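Home | Local | Food | Events | Contact

Container library opens at Nenmont market hall

16/05/2023
2 minute read

Shoppers at the Nenmont market hall can now borrow a food container for their lunch and bring it back another day. The lending shelf opened this week beside the Slaoui deli counter, and it is open to anyone who signs up at the front desk.

The program is called Urnden. It started as a trial in January with 90 regular customers of the deli. Over the course of the trial the containers went out 1,815 times. All but five borrowers asked to stay on, according to Huw Vaughan, who manages the hall.

"Most people kept one in their bag and swapped it when they came in for lunch," Vaughan said. "The lids were what we worried about. We bought extras and still have most of them in a drawer."

The containers are rectangular plastic boxes with green lids. Returned ones are washed in the kitchen behind the deli. They are then checked for cracks, matched with a lid and put out in white wire baskets for the next borrower. 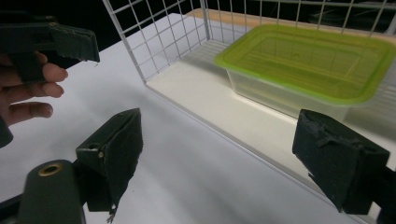
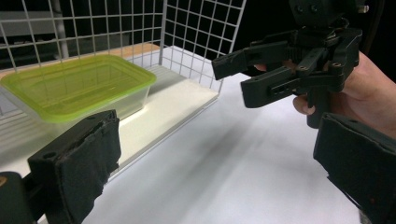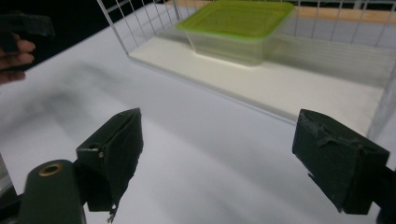
Food containers in wire baskets at the Nenmont market hall.

Borrowers pay a $5 deposit, which is returned when they leave the program. There is no charge per use. Containers can be kept for two weeks, and a text reminder goes out after that. Anyone who loses a lid can ask for another at the desk.

The boxes may be used at any of the food counters in the hall, including the Sutora noodle stand, which was not part of the trial. Staff will weigh the box before filling it where food is sold by the pound. Customers may also bring a container from home, as before.

Vaughan said the hall spent $977 on containers, lids and baskets, paid for out of last year's stall fees. A second return point near the parking lot entrance is planned, but it needs a cover to keep the rain off and no opening date has been set.

Sign-up takes a few minutes and requires a phone number. The desk is open whenever the hall is.

Comments (3)

marta_k: Can you put these in the microwave? I couldn't find it on the sign.

D. Pruett: Glad Sutora is in on it now. I was in the trial and had to carry my own bowl over there.

lunchline: Two weeks is generous. I'd forget by day three. Please get the parking lot return going soon!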